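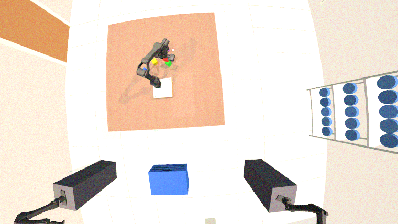 Cell automation at Selldale was introduced in April at the Stolleck sorting hall, where it replaced hand placing at 4 of 28 benches. Layouts are tried first in simulation, with an arm at a square table, coloured cubes as stand-in parts and a flat white pad beneath the gripper. Bench staff review each layout before it is built.

Former placers were retrained as cell minders, who clear stoppages and refill trays. Shobha Poduval, shift lead, recorded 74 stoppages in the first month. Lifting fell, but minders reported longer periods of standing. Pay grades remain under review.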